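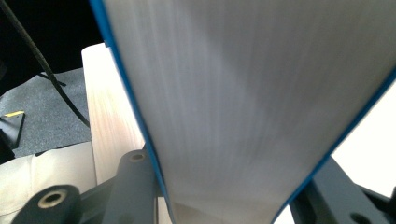
Text by **Delyth Corran**, office manager

Masson is a cattery and small-animal boarding business on the edge of Sodden. We look after cats, rabbits and guinea pigs while their owners are away. We don't board dogs, and there are no kennels next door.

The business began with 3 pens in a converted dairy. There are now 12 in the main building, all of them heated, each with a sleeping area and a covered run. Rabbits and guinea pigs have their own room at the back, where it is quieter.

Cats from the same household can share a pen if they are used to it. We never mix animals from different homes. If your cat eats a particular food, bring enough for the stay and we will stick to it. Otherwise we feed twice a day, at 8 in the morning and 5 in the afternoon.

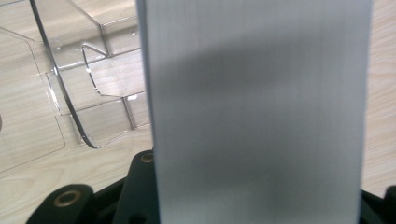 *Metal panel with a clear plastic tray behind.*

We need to see an up-to-date vaccination card when you arrive. Cats without one can't be admitted, even for a single night. Please also tell us about any medicines when you book. We can give tablets and eye drops, and there is no extra charge for either. Injections have to be agreed beforehand.

Most of our bookings come from people who have stayed with us before, and school holidays fill early. For August it is best to ring by February.
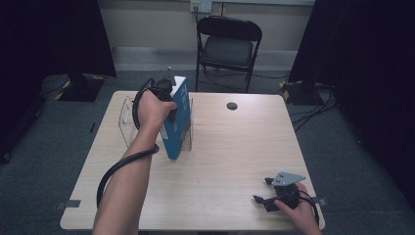

## Feline at home

Some older cats do badly away from their own surroundings. Feline at Home is our visiting service for them. We call once or twice a day to feed, change litter and check the water. Visits cover Sodden and the villages as far as the ring road. We hold keys in a locked cabinet and label them by number, without your address. 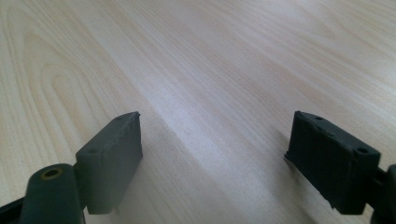 ## Visiting us

You are welcome to look round before booking. We show people round between 2 and 4 in the afternoon, so that mornings are left for cleaning. The 89 bus stops at the end of the lane, and there is parking in the yard. Please keep cats in a closed carrier until you are inside the second door.

Bookings are taken by phone or at the front desk. A deposit is payable for stays of a week or longer and comes off the final bill.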